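Speaker notes — small-item storage session, afternoon slot
Speaker: Bernd Ostermann
Running time: 35 minutes, questions included

Slide 1. Title
Wait for the doors to close. Give the title and go straight on. The handout has the full parts list, so no need to read it out.

Slide 2. Scope
Freestanding hook racks for a table or worktop. Wall rails and over-door hooks are covered in the Wendell talk. Everything in this session stands on its own base and can be lifted with one hand.

Slide 3. Where the figures come from
Niltow store returns, April. Over 3340 slips read, sorted by the reason the customer wrote down. Say clearly that a slip records a complaint and does not record a measured fault. "Fell over" may mean a bad base, a bad table or a bad load. We could not separate these from the slips alone.

Slide 4. Base
A flat round base spreads the load equally in every direction. A raised rim adds stiffness at the edge. Width matters more than weight once the hooks are loaded on one side. Zein and Dutura disagree on this; give both views, one sentence each, and move on.

Slide 5. Pole
Slim poles flex. Some flex is acceptable. Check the joint at the base first — most of the lean people report starts there. Tighten, load, leave overnight, check again. If it still leans, replace the base fixing before the pole.

Slide 6. Crown
Hooks in all directions allow an even load, but only if the user loads opposite hooks in turn. Suggested order for mugs, keys or light utensils: 2 opposite hooks first, then the pair at right angles, then fill in between. Unloading follows the same order in reverse. [Pause. People tend to write this one down.]

Slide 7. Placing
Stand the rack behind the working area, so that the front of the table stays free for the hands. Allow clearance for the hooks as well as the base, as the crown may reach further out. Lay a board on the table if the top marks easily.

Slide 8. Open points
Curved against straight hooks: no useful data yet. Coated finishes: the same.

Slide 9. Last slide, leave up during questions 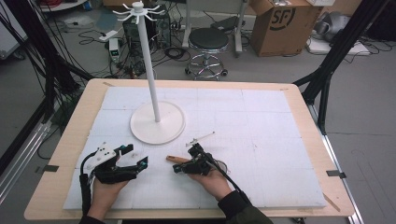 White hook rack, unloaded, standing behind the working area.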